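An open house at the Juro, or how I spent my morning looking at floors

January 13, 2018

Well, I finally went! If you've been reading for a while you'll know I have been going on about the Juro house since December, when Carmela Bortolotti first told me they were opening it up for a day so people could see how it's looked after. She knows I can't resist a house, and she knows even better that I can't resist a cleaning cupboard. So I put my flat shoes on, caught the number 30 bus and was at the gate before they'd got the sign out.

It's a funny sort of open day, this one. There isn't a gift shop and there isn't a rope to stand behind. You get a cup of tea, a sheet of paper with a plan of the ground floor on it (mine has tea on it now) and then you wander. Atif Kakakhel runs the housekeeping side and he does a little talk in each room if enough people gather, but mostly he leaves you to poke about and ask things. I asked a lot of things. Sorry, Atif.

The floors are what I came for. It's white and grey marble all the way through the downstairs, and the light from the far doorway comes bouncing off it so that you find yourself walking more carefully than you need to. Our tour began in the work room, which has a proper table to work at and one of those cream louvered doors that I've wanted ever since my aunt had them.
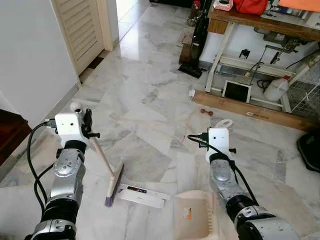 Purple bristles on marble, with the dustpan at the ready.

I was so pleased to see a plain broom being used. I'd half expected some enormous polishing contraption, and there is a stick vacuum propped by the table, but Atif says the broom comes first every single morning, before anything with a plug. A vacuum head with a bit of grit stuck under it can scratch, he told us, and you won't know until the sun's on it. I went home and turned mine upside down straight away. I won't say what I found.

There was a long chat about bristles after that (I know, but I was in heaven). One lady swore by the Werer brushes, which she orders by post and hides from her husband, and a man in a very nice scarf said he'd had the same Mengal for years and would be buried with it. Atif was diplomatic. Soft for every day, he said, stiffer for the corners, and wash them more often than you think. He does his in a bucket of warm water with a drop of ordinary washing-up liquid and hangs them up by the handle to dry, never standing on the bristles. I've been doing that wrong for my entire life.

From there we went through to the stairs, and I'm afraid I held everybody up.

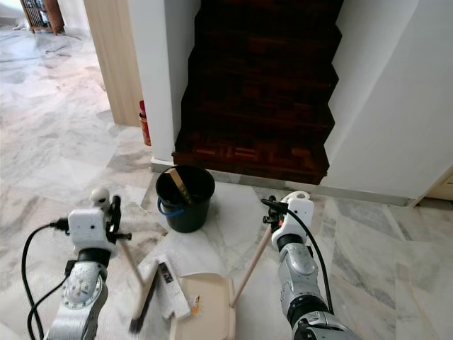

I have a thing about stairs, mainly because mine at home are carpeted in a brown that came with the house and I've been promising to rip it out for ages. So I stood and stared. These ones are covered in little blocks of dark reddish-brown parquet, and the front of the bottom step has a pattern a bit like herringbone, which must have been a wonderful job for somebody with patience. I asked how on earth you dust all those joins. Top step first, working down, with a dry brush, and then a cloth that's been wrung out until your hands hurt. No puddles anywhere near wood! Carmela wrote that down, and she never writes anything down.

We lost the man with the scarf somewhere in here and found him again by the biscuits, which were from Hesuneo, the bakery on the corner. Ginger ones, and very good, although you have to be quick. I had three, and one in my pocket for the bus.

What I liked best was that it all felt like a house where work gets done. Atif told me he used to clean a hotel with 159 rooms, and that he had never once in all that time been asked how he did it. Here he gets asked all day long. 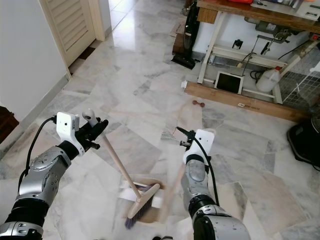

He's also very firm about dustpans. Get one with a good flat lip, he said, and try it on the shop floor before you pay for it, even if people look at you. If it rocks, put it back. You want to sweep towards it in short strokes and then shuffle the pan back a little and go again, so you don't end up chasing that last grey line across the room (we all know the line). He had a few of us practising by the end, and Carmela turned out to have a lovely wrist for it.

A few practical bits if you fancy going. It's free, but there's a tin by the door. The path up is gravel, so leave the heels at home. There's only the one loo and the queue gets long once the tea kicks in. They had almost 70 people through before lunch, so I'd go early, as we did, and you'll get more of Atif to yourself.

They're hoping to open again once the weather warms up, this time with the upstairs included, and I've already put my name on the list. Carmela's too. I haven't told her yet.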